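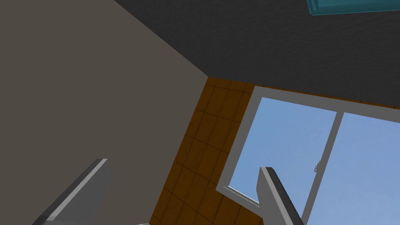 Bench and Potting Shed Tips: Keeping Stock, Tools and Records in Order Over Winter

Posted Nov 1, 2019

The following tips apply to small retail nurseries and to home growers with a heated shed or a back room. They cover the workshop side of the business: seed storage, pots, labels, hand tools and the stock sheet.

Seed storage

Store seed at a steady temperature in closed containers. A common rule is that the temperature in degrees Fahrenheit and the relative humidity in percent should add up to less than 100. A refrigerator meets the temperature half of the rule, but the humidity inside it is often high, so the container has to seal.

Put a packet of silica gel in each container. Indicating gel changes color when it is spent and can be dried in a low oven according to the supplier's directions. Let a cold container reach room temperature before opening it. Opened early, it collects condensation on the packets.

Write the year of purchase on every packet. Onion, leek and parsnip seed loses vigor after one season and should be marked down or used first. Tomato and cabbage seed keeps for several years under the same conditions.

Germination test

Test any lot more than a year old before it goes back on the rack. Place 30 seeds on a damp paper towel, roll it, and put it in an unsealed plastic bag at the temperature listed for the crop. Check daily from the earliest listed date. Divide the number sprouted by 30 and write the percentage on the lot card. Lots below half are not worth the shelf space.

Cleaning pots and trays

Brush out dry soil first. Bleach is used up quickly by organic matter, and a dirty pot will spoil the bath for the ones after it. Wash in water with dish detergent, rinse, then soak for 10 minutes in one part household bleach to nine parts water. Wear gloves and work with the door open. Never mix bleach with any other cleaner. Rinse again and air dry.

White crust on clay pots is mineral salt. A soak in equal parts white vinegar and water loosens it. Rinse the vinegar off completely before any bleach step, or do the two jobs on separate days.

Nest pots only when fully dry. Stack plastic trays upside down, no more than 15 high, or the lower ones will crack at the corners.

Labels

Pencil outlasts most markers on plastic labels. Where a marker is preferred, use one sold for outdoor garden use and keep it capped. For reuse, wipe old marker with rubbing alcohol and scrub pencil with a melamine sponge. Thermal printed labels fade in strong sun and are better suited to indoor shelves.

We use a five-character code on bench labels: two for the crop, two for the supplier, one for the year. Brakico label stock in the wide size takes the code and the price on one line. The narrow size does not.

Hand tools

Clean pruner blades with a rag and rubbing alcohol to remove sap. Sharpen only the beveled side, following the original angle, with the file or stone moving in one direction. Remove the burr from the flat side with a single light pass. Oil the pivot and wipe off the excess.

Sand rough wooden handles with medium and then fine paper. Apply boiled linseed oil thinly, wait 20 minutes, and wipe. Rags with linseed oil on them can ignite on their own. Spread them flat outdoors to dry before disposal, and do not leave them in a pile.

The stock sheet

Count in January, when the benches are at their lowest. Our last count came to 2,151 containers of all sizes, and the sheet was off by 239. Most of the gap was in four-inch pots that had been potted up and never moved to the new row. The remedy is to enter the move at the bench, at the time it is made. A clipboard hung at the potting station is enough.

Count by tray and multiply, then hand count the partial trays. Mark each finished bench with a clothespin. Dead stock goes on a separate line with the purchase cost, so that it can be reported as shrinkage at year end.

Software is optional. We moved from paper to Dranosex two seasons ago and still print the count sheets. If a spreadsheet is used, keep one row per crop and container size, and lock the price column.

Supplies to check before spring orders

Silica gel, indicating type
Household bleach (weakens with age; replace yearly)
Nitrile gloves
Medium and fine sandpaper
Plastic labels and No. 2 pencils
Lot cards
Pliren hose washers, 3/4 inch

Filed under: Storage, Tools, Record Keeping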